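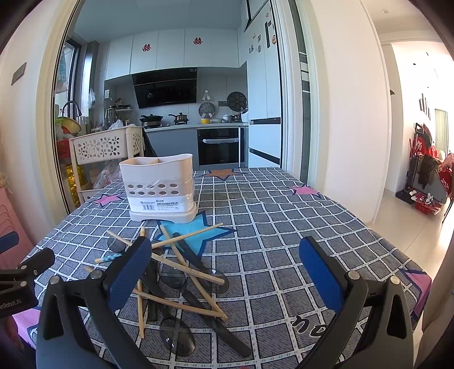

Man-lok Lu wanted to know, after reading the first draft of this card, why anyone would start from a heap when most grasping papers lay their chopsticks out side by side, and whether a policy trained on heaps would still pick up a single stick from an empty table.

Good question, and the short answer is yes, it does! The longer answer is most of this card.

Home Files Card Versions Discussion

Meller: chopsticks and spoons from a heap
Last edited 30/08/2023

Meller is a set of 233 hand-held gripper demonstrations of one household chore: taking utensils out of a tangled pile and standing them upright in a holder. We recorded it at Zendarham to test a training method called Kivix, and we're releasing both together. The demonstrations were made by people holding the gripper, in ordinary homes, with the usual household stuff left where it was.

What Kivix does

Long thin objects are a lovely problem. A chopstick can be grabbed almost anywhere along its length, but where you grab it decides whether you can stand it up later. Plain imitation learning averages over all those choices and ends up hovering. Kivix reads each demonstration backward, starting at the release, and gives every grasp a score for how much the wrist had to correct between pickup and placement. Grasps that needed little correction count for more in training. That's all there is to it – no extra sensors and no simulator. The scoring script is short enough to read over a cup of coffee.

We were really excited by how early the change showed up. The baseline, Mok, uses the same network and the same data with every grasp weighted equally. Mok tends to take a stick near its middle and then fight the tilt all the way to the holder. With Kivix the arm goes lower or higher on the stick depending on which end is free, and it looks so much calmer doing it.
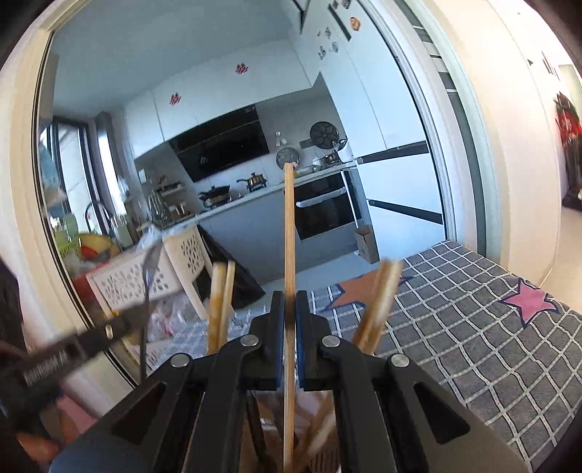
The approach to the rim is where the two policies differ most. Mok often stops above the opening and drifts sideways, while Kivix comes in closer to vertical and lets go sooner. In 200 test trials, split evenly between them, Kivix had the higher placement rate on every pile layout we tried. Per-trial logs are in results/, including the ugly ones, so please check our labels.

Back to the empty table. Single sticks were never part of training, and we expected trouble. The policy picked them up fine, though it sometimes nudges the stick first as if looking for a neighbor.

Known problems

Motion blur is common when the gripper swings toward the holder. We kept those segments, and dropping them made the policy worse. Spoons are weaker than chopsticks: the handle is easy, but the head catches on whatever lies over it. Pale sticks against bright windows confuse the depth estimate. Knives should be treated as out of scope.

Using the data

Each episode has wrist video, gripper width and estimated tool pose. Split by home, never by episode, or your numbers will look far too good. Start with load_meller.py and the small config, which trains on one GPU.

Next release

A second version is planned for December, with narrower holders and more spoons. Waraporn Jitpraphai is collecting requests in the Discussion tab – if you've got a weird utensil drawer, we'd love to hear about it.

5 shares 2 comments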